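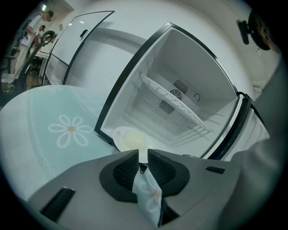

3.2 Shelves, back wall and the order of cleaning

The second part of the diary asked the participants to write down each time when they cleaned or partly cleaned the refrigerator. In total the 208 households in Radlow and Fendach returned 3165 entries. Most of the entries are short. A typical entry names the part that was cleaned, the thing it was cleaned with, and the reason, and very often the reason is a spill. Full cleaning, by which we mean that all food was removed and every shelf was taken out or moved, was reported much less often and is treated separately in Section 3.4.

We found it useful to divide the inside of the refrigerator into three zones: the shelves, the door, and the back wall. The shelves are the zone that people name first. In the older refrigerators of our sample the shelves are made of wire, and the participants had mixed opinions about them. A wire shelf lets a spill fall through to the next level, so one spill can become two or three spills. On the other hand it is light and can be turned out of its position with one hand, and several participants wrote that they like it for this reason. A shelf does not need to leave the refrigerator in order to be cleaned under. It can be lifted at one side and left leaning, as with the white wire shelf in Figure 3, which stands diagonally across the compartment. We call this a "tilted shelf" in the rest of the paper. The coding guide of the Caldeira project, from which we took our first list of actions, had only "shelf in" and "shelf out", and our coders soon asked for a third code.

The back wall was the zone with the largest difference between what people said in the interview and what they wrote in the diary. In the interview almost everybody said that they wipe it. In the diary it appears rarely, and mainly in the entries of full cleaning. One explanation is that the back wall is not an even surface. The compartment in Figure 3 has two dark gray slotted grilles on the rear wall, a round cover with rings between them, and a small knob or dial at the right of the grilles. The participants who had a similar wall described the slots as difficult, and some of them avoided to wipe there with a wet cloth. They did not want water to go inside. Others used a dry brush or a cotton stick. Two households in Fendach wrote that they had never touched this part, and they asked us if they should.

The door was cleaned more often than we had expected. The rubber gasket was named in 72 entries, usually together with the word "crumbs" or "black". It was common to clean the gasket while the door was standing open for another reason, for example when the shopping was being put away.

We also asked what happens with the food during the cleaning. For full cleaning the usual answer was the kitchen table, and in smaller kitchens also a chair or the floor. Tables with a cloth on them were a special case, as the participants did not like to put damp jars or a loose shelf on the cloth. Some removed the tablecloth first, and some put newspaper over it. In a kitchen like the one in Figure 3, where the table with its light blue tablecloth and white daisy is at the left of the refrigerator, the way from shelf to table is short, and short ways went together with more frequent full cleaning in our data. The effect is small and we do not want to make too much of it.

Not all food was moved to the table. Plates with open food were handled last on the way out and first on the way in, and they were often left at the front edge of the compartment for some time. Such a plate is seen in Figure 3 with a pale yellow, creamy-looking food on it. In the diary of one Radlow household the same habit is explained in this way: "the open plate I keep where I see it, or I will knock it down." We have coded these plates as "held at the front" and they are not counted as removed.

About the cleaning liquid there is little to report. Warm water with a little dish soap was the first choice in both towns. Baking soda was the second choice, normally one or two spoons in 1000 ml of water, and it was preferred when there was a smell. Special refrigerator sprays were used by few households, most of them in the newer apartments on the Cevstead side of Radlow.

Figure 3. Open refrigerator compartment with tilted wire shelf and a plate at the front edge; table with patterned cloth at left.

72 shares · 0 comments

We use cookies to remember your reading settings. Accept all | Manage choices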